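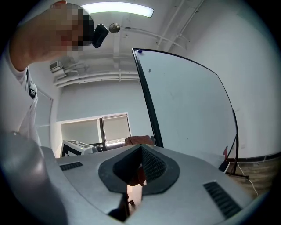

Rosalie Zürcher wrote back after the July report that she still couldn't tell from it whether showing the robot a task by hand was any faster than just programming the thing, and could I please answer that first next time. Fair enough, Rosalie! So I'll start there.

For the simple tasks, no. If all you want is a box moved from one spot to another, Natanael can script that before lunch and it'll run all week. For anything soft or fiddly, yes, and by a lot. We spent most of a month trying to script the towel fold and got nowhere I'd want to show you. With the hand-held gripper we had a decent set of demonstrations in 4 days, and the first policy trained on them folded a towel well enough that I called people in from the hallway.

Where we are as of December 15, 2023: we have 347 usable demonstrations across nine tasks. I had promised you more tasks than that (the Ideck plan had a longer list, I know), but we dropped the ones with liquids. The gripper's electronics sit too close to the fingers and I got nervous after the second spill. If you'd like them back on the list for next year I'd need to budget for a sealed version, and I'd sooner talk about that on the phone.

We threw out 36 recordings. Most of those were tracking trouble. When you swing the gripper fast toward a plain white wall the software has very little to hold on to, and the path it writes down jumps. Natanael wrote a check that flags the jumps right after each take, so now we redo the take on the spot while the objects are still laid out. Before that we'd find out the next morning, which was miserable. The other rejects were me stopping halfway through to talk to somebody, a habit I'm working on.

Remote control is the part that's behind. You'll remember we wanted to compare the two ways of teaching, gripper in the hand versus driving the arm from the Haleo station, on the same tasks with the same people. The station came late from Rafferty and one of its two handles had a sticky joint, so it went back, and we only got it running properly a couple of weeks ago. My early impression is that people get tired on it much sooner. They also move slower and pause a lot, and the pauses end up in what the robot learns, so it hesitates in all the same places they did. It's kind of funny to watch, but I don't want to put a number on it yet with so few sessions done.

One thing I didn't see coming was how much the person matters. Two of our demonstrators do the cup-hanging task with completely different wrist motions, both perfectly good, and mixing them gave us a robot that started one way and finished the other. We now agree on a grip and a starting pose before a session, write it on a card, and keep the card with the recordings. The older cup recordings got sorted by person and we train on one set at a time.

Money: we're under on travel and over on parts, mostly fingertips, which wear down faster than the supplier told us they would. I'd like to move what's left in travel over to parts, if Drarnmont is okay with that. Natanael has the spreadsheet and will send it separately.

Next up is finishing the remote-control sessions on the towel and cup tasks, then starting on drawers. I also want to bring in a few people who've never held the gripper before, to see how long it takes before their recordings are worth keeping. Rosalie, you offered to be one of them when we last talked, and I'm holding you to it, so send me some dates!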